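Vurnberg Seed and Allotment Fair: a wet day out with the growers

The car park at Vurnberg is a field for 51 weeks of the year and a bog for the other one, and the growers, who understand soil better than anybody in the county, have always held their fair in the bog week. We arrived on 7th February a little after ten, were waved into a rut by a man in a cape, and stayed in that rut until teatime, when a tractor came.

I had been meaning to go for years. Kathleen Dolan from our plot association goes every winter and comes home with more seed potatoes than she has ground for, and she had a spare seat in the car on the understanding that I would carry things. So this is my report for the members who stayed at home in the dry, with the prices as I remember them and the opinions as I hold them.

Entry was by a paper wristband in a green that came off on the skin. The programme claimed 2,695 varieties of seed on sale across the halls. I have no reason to doubt it, though I would guess that a good third of them were kale.

The main hall is the old cattle market and still has the rings. They put the seed swap in the biggest one, so that you shuffle round in a circle with your little envelopes while people lean on the rails above and look you over. I felt I ought to have been brushed. The rule is that you put in one envelope for each one you take, properly labelled, and I had brought runner beans, climbing French beans and some marigolds that may be a different marigold by now. I came away with a Sosgate pea, two lettuces and an envelope marked "Good tomato (Dad's)". I will be growing Dad's good tomato on the south side of the shed and will let you know.

The Sosgate pea deserves a word. It is a tall one, over six feet, purple flowered, and it used to be grown all along the estuary until everybody decided they would like to pick peas without a ladder. There was a display about it with old seed catalogues under glass and a map. The woman minding it had the slightly hunted look of somebody who had already explained the difference between a marrowfat and a mangetout several times before coffee. I bought the booklet partly out of sympathy. It is rather good, and there is a recipe at the back for pea pod wine that I advise you to read for entertainment only.

Potatoes were in the sheep shed, at 22p a tuber, sold loose out of trays. You take a paper bag and a pencil and write down what you have picked, and at the end a teenager adds it up wrongly in your favour. Potato people are a breed apart. They do not browse. They come with a list and elbows, and by eleven the Madigan second earlies had gone completely, leaving one tray with a label in it and four adults staring at the label. Kathleen had hers already. She had gone straight there from the car without so much as a glance at the wristband, and it took the two of us to get the bags back across the field.

Lunch, then. There were three places to eat. The van by the gate did a baked potato for £7, which, next door to a shed full of them at 22p, seemed to me a brave piece of business. The tea tent did soup. The third place was a coffee bar with stools, where a flat white took so long that I read the pea booklet from cover to cover. Have the soup. It was leek, it was hot, and the bread was proper bread. Take your own spoon if you are fussy about wooden ones, and sit well away from the tent flap.

After lunch came the talks, held in the auction room on tip-up seats that had plainly been designed for farmers of a narrower period. I went to two. The first was on compost, and was given at such a pitch of feeling that several people took their coats off. The speaker is against tumblers. He is against activators, bokashi, plastic bins, wooden bins with gaps that are too wide and wooden bins with gaps that are too narrow. What he is for was less clear, but I believe it was a heap.

The second was the one I had really come for, Fionnuala Coughlan on growing peppers without heat. I have tried to grow peppers in an unheated greenhouse for six summers, and in that time have produced 13 fruits, all green, one of which had a slug living in it like a lodger. Mrs Coughlan gets hers to ripen. She sows in the airing cupboard in the middle of February, no later, pots on twice before the end of April, and takes off the first flower so that the plant makes some leaf before it gets ideas. After that she feeds with tomato food at half strength every week and does not water in the evening. She picks the first couple of fruits green to keep the plant going, and leaves the rest until they turn. Yellow sorts, she says, colour up a good ten days before the red ones in our sort of summer, and the longer, thinner fruits are quicker again than the big blocky ones you get in the shops. By the end of August she has them by the basket. I wrote all this down on the back of my potato bag, and it is the single most useful thing I brought home, including the potatoes. 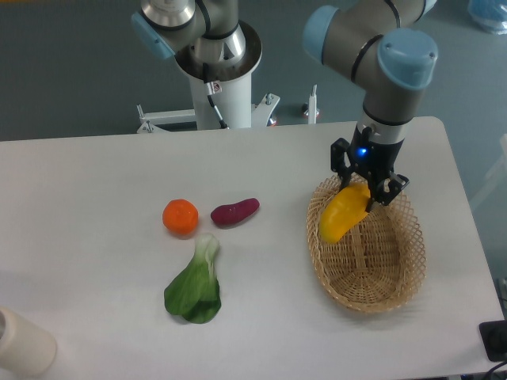

Taking off the first flower is nonsense, according to Fergal Ní Chonaill, and he told the whole auction room so during questions. He has grown peppers at Lellach for longer than he cared to say, has never pinched out a flower in his life, and reckons all you do is lose a fruit and a fortnight. The cold nights are what stops them, in his view, and a double sheet of fleece thrown over at dusk until midsummer is worth any amount of fiddling. Mrs Coughlan thanked him. He had not finished. He went on to say that half strength feed was for people with half strength plants, and at that point the microphone was moved gently to the other side of the room.

I mean to try it both ways, three plants pinched and three left alone, and will report back to the autumn meeting if there is anything to report. Past form suggests a slug.

There was time afterwards for the trade hall, and I am sorry to say that I spent some of it among the sheds. A shed at a fair is a dangerous thing. It is clean, it smells nice and has nothing in it, and you stand inside thinking that your life could be like that. The one I liked was £3,481, without a floor. The floor is extra. I asked what one stood on in the meantime and was handed a leaflet.

Tools were better value. Maksym Skoryk had a grinding wheel set up in the corner and would put an edge on anything for £4 while you waited, and there was a long line of people holding hoes, shears, billhooks and in one case a bread knife. It looked like the start of a peasants' revolt with very good manners. I had not brought anything to be sharpened and was annoyed about it for the rest of the afternoon. He will be there again next year. Bring your secateurs, and take the spring out first and put it in a pocket with a zip.

Edin Berisha's garlic stall is also worth finding, though you can mostly do it by nose. Planting garlic in February is late, but he sells a hardneck that he swears will still make a decent bulb if it goes in by the end of the month, and he will break one open so you can look at the cloves. I bought two. Kathleen bought nine and then asked me where I thought she might put them.

I gave the fruit tree people a miss, having nowhere left to plant a tree, and only looked in on the vegetable animals made by the local children. First prize had gone to a hedgehog. I thought the parsnip heron was robbed.

According to the loudspeaker they had roughly 2,000 through the gate by three o'clock, and by then most of us were in the tea tent because the rain had started coming in sideways. The tractor charges nothing for pulling you out, but there is a bucket for the air ambulance and the driver keeps it where you will notice it.

Practical points for anybody thinking of going next year. Entry is £6, or £5 if you belong to an affiliated association, which we do, so take your card (I had not). Dogs are allowed everywhere but the tea tent. The lavatories by the sheep shed have no queue, and there are reasons, but they work. There is a cash machine in the village only, and half the stalls would not take a card under a tenner. Go to the potatoes first. Wear wellingtons, and put dry socks in the car, where you will be spending some time.

Spare Sosgate peas are in a jar in the plot shed, a dozen to a member please, and you will need long sticks.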